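### 3.2 조사 대상 및 자료 수집

본 연구는 공공기관에서 불용 처리된 사무용 데스크톱 컴퓨터가 지역 재사용 체계 안에서 어떠한 경로로 이동하는지를 규명하고자 하였다. 선행 논의는 대체로 폐전기·전자제품의 재활용 단계, 특히 금속 회수 공정에 관심을 집중해 왔으며, 기기가 폐기물로 분류되기 이전의 재사용 판정 과정은 상대적으로 소홀히 다루어졌다. Montes(Purificación Montes)가 제안한 ‘유예 기간’ 개념은 이러한 공백을 설명하는 데 유용하다. 그에 따르면 불용 결정과 최종 처분 사이의 시간은 단순한 보관 기간으로 볼 수 없으며, 기기의 잔존 가치가 행정적으로 재규정되는 국면에 해당한다.

조사 대상은 재사용 중개기관 Lanora가 접수한 데스크톱 컴퓨터 179대이다. 이 중 접수 기록과 처분 기록이 모두 확인되는 166대를 최종 분석에 포함하였다. 제외된 기기는 자산 번호가 훼손되었거나 인계서가 누락된 경우로, 특정 기관이나 특정 제조사에 편중되는 경향은 관찰되지 않았다. 접수 기록은 기관의 내부 대장에서, 처분 기록은 협력 업체인 Bikik의 출고 명세에서 각각 추출하여 자산 번호를 기준으로 대조하였다.

자료의 코딩은 연구자 두 명이 독립적으로 수행하였다. 처분 경로는 완제품 재사용과 부품 단위 재사용을 구분하고, 어느 쪽에도 해당하지 않는 기기는 재활용 이관으로 분류하였다. 두 연구자의 판단이 일치하지 않은 사례는 원자료를 다시 검토한 후 합의를 거쳐 확정하였다. 이와 별도로 5월에는 접수 담당자와 점검 담당자를 대상으로 반구조화 면담을 실시하였으며, 면담 내용은 참여자의 동의를 얻어 전사하였다.

### 3.3 재사용 판정의 기준

판정 기준은 명문화된 지침과 현장의 관행이 혼재된 형태로 운용되고 있었다. 지침은 제조 연도와 외관 상태를 우선적인 기준으로 제시하고 있으나, 면담에 응한 점검 담당자들은 내부 부품의 교체 가능성을 더 중요하게 고려한다고 진술하였다. 특히 메모리와 저장장치는 규격이 표준화되어 있어 다른 기기로의 이전이 용이한 반면, 주기판과 전원장치는 제조사별 형상 차이로 인해 동일 기종 내에서만 재사용되는 경우가 많다고 하였다. 그림 2는 덮개를 개방한 사무용 데스크톱의 내부로, 주기판과 메모리 슬롯, 배선을 보여 준다.

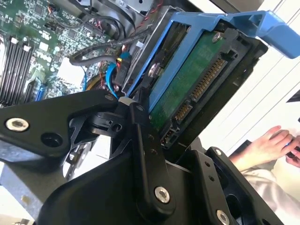 **그림 2.** 덮개를 개방한 데스크톱 컴퓨터의 내부(Dell 주기판)

이와 같은 기준의 이원성은 처분 경로의 예측 가능성을 낮추는 요인으로 작용한다. 동일한 시기에 도입된 동일 기종이라 하더라도 점검 시점의 부품 수요에 따라 완제품으로 보급되기도 하고 부품 공급원으로 전환되기도 하였다. 인계 기관은 이러한 결과를 사후에 통보받지 못하는 경우가 많았으며, 이로 인해 불용 결정의 적정성을 검토할 근거도 축적되지 않고 있었다. 다음 절에서는 인계 기관의 유형에 따라 처분 경로의 분포가 어떻게 달라지는지를 분석한다.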